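Trumeck Sedham 2 Electric Golf Push Cart

The Sedham 2 is a battery-powered push cart for golfers who walk the course. It carries one full-size bag and replaces the original Sedham, which is no longer in production. Parts for the older model can still be ordered.

Speed is set with a dial on the handle. Turn it clockwise to go faster and press it once to stop or start at the last speed used. There is a separate button that sends the cart ahead 21 yards and then stops it, useful when you want to leave it by the next tee while you putt out.

The battery clips into a tray under the bag rest. It will run the cart for up to 36 holes on level ground. Hilly courses, wet grass and a heavy bag all shorten that. Charge the battery after every round, even a short one, and do not store it empty over the winter. The charger is included and plugs into a standard household outlet.

To fold the cart, take the bag off, pull the red lever below the handle and push the handle down until it clicks. The rear wheels come off with a button on each hub. The front wheel stays on. It fits in most car trunks with the rear wheels removed.

In the box
Cart, battery, charger, two rear wheels, scorecard holder, umbrella mount, wheel wrench, printed manual.

Not included
Golf bag, umbrella, travel cover. The Pilley travel cover fits both the original Sedham and the Sedham 2.

Colors: graphite or white
Maximum bag weight: 40 lb
Warranty: 2 years on frame and motor, 1 year on battery 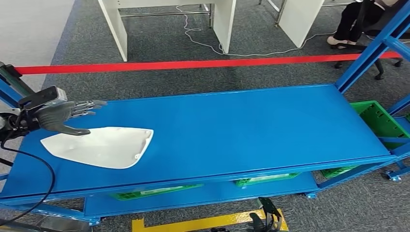

White plastic shell on a blue workbench.

Bag straps
The upper and lower straps are elastic with a plastic hook. Stand bags should be placed with the legs facing away from the cart and the lower strap passed behind them. Cuypers cart bags have a molded base that sits in the lower bracket without turning. Other makes may need the strap pulled one notch tighter.

Ordering
Carts ship within two business days. Graphite is in stock. White is on back order and is expected in March. Orders over $100 ship free in the lower 48 states. Clubs and pro shops buying carts for rental should call the sales desk for fleet pricing.

Page updated December 2022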